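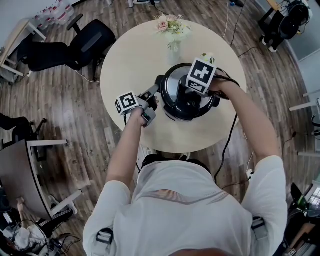

Soup Day at the Studio

Aug 10, 2018

Hi all! Grab a coffee. We've been doing a shared lunch at the studio since June, and I think it's my favorite part of the week now (sorry, work). Everybody chips in for groceries, Paavo picks the recipe, and we all crowd around the round table and get in each other's way. It's only a small table – fine for a pot and some flowers, less fine for elbows.

This time it was Paavo's lentil soup, the one with lemon and way too much garlic. I asked him for the real recipe and he wrote it on the back of an envelope for me: 300 grams of red lentils, two onions, a can of tomatoes, a spoonful of cumin and enough stock to cover it all. Double everything if Valentin is coming, so 600 grams of lentils, and then you might as well find a second pot. He says 6 cloves of garlic. I say four, but I lost that argument in June and I'm not starting it again.

The flowers are Lăcrămioara's department. She grows a lot of her own and she's very firm that lunch without flowers is just eating at your desk. I've come around to her way of thinking! Pale pink and white always looks so fresh next to all those black chairs, and I end up staring at the bouquets all afternoon when I should be answering email.

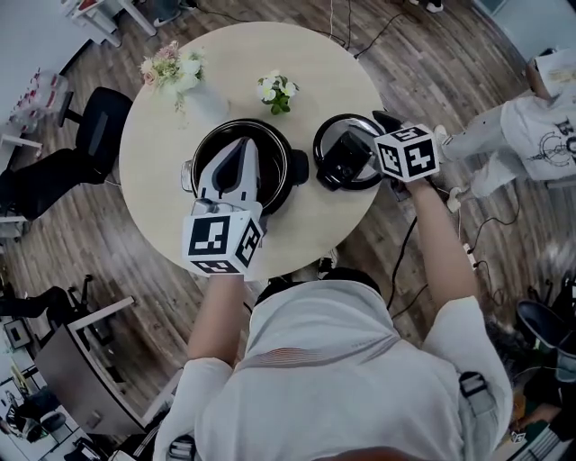
Lid off the pot, with both bouquets keeping it company at the back of the table.

Next up is Clem's turn to choose, and he's already talking about a bean stew that his aunt makes. If you want in, put your name on the list by the door, and please bring your own bowl – we're down to the chipped ones again. Bread is on me.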